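Comfort object

A comfort object is an item, usually soft, that a child carries everywhere and that the rest of the household learns to fear losing. It is also called a transitional object, a security blanket or, in many homes, by a name of one or two syllables that has no known spelling. Blankets, stuffed animals and old cloths are the most common kinds. Trucks and wooden spoons are also on record.

Attachment

Attachment usually begins in the first year or so of life and is strongest in the toddler years. The child makes the choice. Expensive gifts bought for the purpose tend to stay on the shelf, while a burp cloth that came free with something else is taken to bed for the next six years. Smell and texture appear to matter more than looks, and a child can often tell a favorite from its exact twin in the dark.

Many children rub one particular part, such as an ear, a corner or the label. In the town of Terside this part is known as "the good bit," and it is the first to wear through.

Material

Most comfort objects are made of plush, fleece, cotton or terry cloth. Filling moves away from the neck over time, which gives older animals their look of mild regret. Limp designs are easier for small hands to hold, and some makers sell animals with a stuffed head and a flat cloth body, a sort of truce between the toy and the blanket.

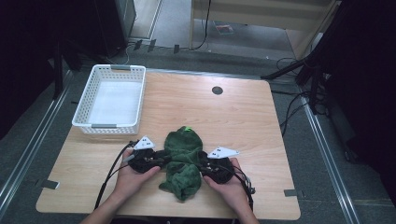 Washing

Washing is the main source of conflict. Parents favor it and owners do not. The usual method is a cool, gentle cycle inside a pillowcase, run after bedtime, with the object back in place by morning. A laundromat in Ploltham offers a 30-minute cycle for this purpose, with a bench facing the machine door. The bench is well used.

Loss

Spare copies are widely advised and rarely bought in time. The Danell bus line keeps lost comfort objects for 94 days, far longer than umbrellas, and returns them on Tuesday afternoons.

Adults

Many adults still own theirs. It is generally said to be in a box somewhere, and is generally on the bed.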